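Jellham open afternoon, notes from the sorting room

Went up in February with Annelies Van Damme, train late, missed the welcome talk. Straight into the small parts room then, grey carpet, pale wood tables, a pen and a compartment box on the first white board we came to.

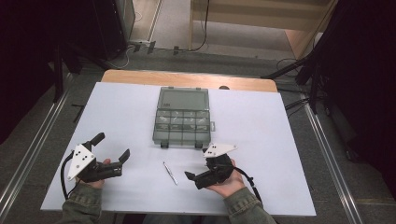 Getting in

Sign at the gate says Fesatside, not Jellham. Ignore it, same place. Visitor badge, coat pegs, tea from an urn. 14 of us in the group, bit of a squeeze on the stairs. Chenxi Han took us round and talks fast, so apologies if I've got bits wrong.

What they do there

Stationery and small fittings, mostly. Returned stock comes in mixed and goes out sorted. Pens, refills, clips, springs, the odd rubber. Chenxi said 3,000 pieces on a good day -- I'd have guessed far fewer. The bits go into boxes with lots of little compartments, lids shut, latches down, off to the racks at the back.

The boxes

This was the part I'd come for. I've got a shed full of jam jars and no system. They like see-through plastic so you can tell what's in there without opening everything, and a lid that's hinged on so it can't wander off. Latches matter more than you'd think. Huiling Guo, on the next table, had one with a tired latch and showed me how it gives if you carry it by the wrong end. Springs everywhere, apparently, last winter. She now does both latches with her thumbs before she lifts, every time.

Labels: one on the lid, one on the rack, same words on both. Written by hand. They tried printed ones and the corners curled.

The pens

Got longer on pens than planned. Each one's checked for the clip first, then the tip, then a scribble on scrap paper. Bent clip goes in one tray, dry refill in another. Metal pens kept apart from plastic ones so they don't get scratched up. Annelies asked what happens to the duds -- barrels get stripped for parts, the rest is scrap. I was given a go. Slow. Got three wrong out of my first handful, all clips.

White boards on the tables are a good idea and I'm pinching it. Dark little screws show up straight away, and you can lift the whole lot at the end of a shift and tip it into a tray. Pale wood on its own is hopeless for brass, Huiling says.

Racks and back room

Quick look only, they were loading. 1,132 boxes on the racks according to the sheet by the door, which someone had crossed out and made 1,137. Shelves go by size, then by letter. Tianyou Dai does the loading and was not keen on us standing in the aisle, fair enough.

Practical

Lift was out, so stairs. Loos by the entrance. Small shop selling seconds, cash only when we went, pens in bundles with an elastic band round. Bought two bundles and an empty box with one hinge a bit stiff. Wear flat shoes, tehre's a lot of standing.

Next one is meant to be in the spring, ask at the gate for the list. Annelies is already down for it and wants the springs table.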